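3.2 Texture gradients and the judgment of surface slant

The experiments in Section 2 tested slant judgments with random dot textures, in which the position of each element carries no information beyond its local density. Regular textures differ in that spacing, element size and element shape all change together, and all three are tied to the same viewing geometry. Queiroz and Leite argued in their earlier report that observers weight these cues unequally and rely most on the convergence of rows. Their stimuli, however, were shown through a circular aperture that removed the borders of the surface, and the result may not carry over to ordinary viewing, where borders and neighboring surfaces are present.

We therefore compared three cues in isolation and in combination. In the spacing condition, the elements were small points of constant size placed at the projected positions of a regular grid. In the size condition, circular elements were scaled with distance but their positions were jittered to break up the rows. In the shape condition, elements had constant area and jittered positions, and only their aspect ratio followed the projection. The combined condition applied all three without jitter. Each observer completed 200 trials per condition, divided into 2 sessions held on separate days. Observers set the tilt of a hand-held paddle to match the slant they perceived, and the paddle angle was recorded when they pressed a foot switch. 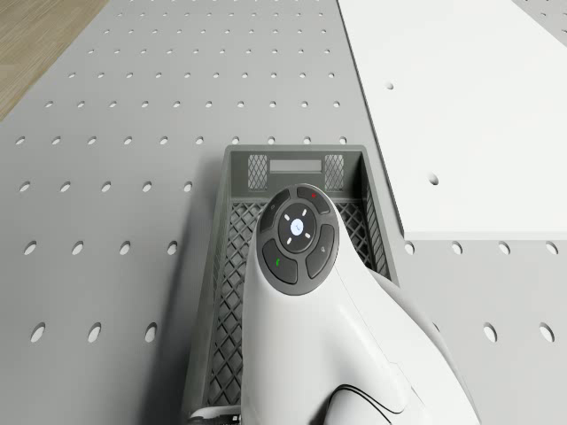 Figure 3. Rendered view of a surface with a regular pattern of round holes.

Compression, scaling and convergence are usually treated as separate terms in the model, following the notation of the Cadbridge group. For a plane at slant s, the aspect ratio of a small circular element is close to the cosine of s, while its projected width varies inversely with distance. The two terms are independent only for small elements and narrow fields of view. In a wide view such as Figure 3, the line of sight meets the near part of the surface at a different angle from the far part, so that neither hole size nor hole shape is constant from bottom to top, and the most distant holes shrink to dots whose outline says little about slant. We excluded elements of this kind from the shape analysis and kept them in the spacing analysis, where outline is not used.

Settings in the combined condition were closer to the true slant than settings in any single-cue condition. The spacing condition gave the next smallest error. In the shape condition observers underestimated slant throughout, and the underestimation was greatest for surfaces near the frontal plane, where a change of several degrees alters the aspect ratio very little. The size condition gave the most variable settings, both within and between observers. Of the trials collected, 335 were discarded for paddle movement after the response.

The advantage of spacing over shape agrees with the account of Queiroz and Leite, but the difference we found was smaller than theirs. One possible source is the aperture. Our displays left the outline of the surface in view, and an outline gives some information about slant even when the texture is weak. A control with the aperture restored is described in Section 3.3.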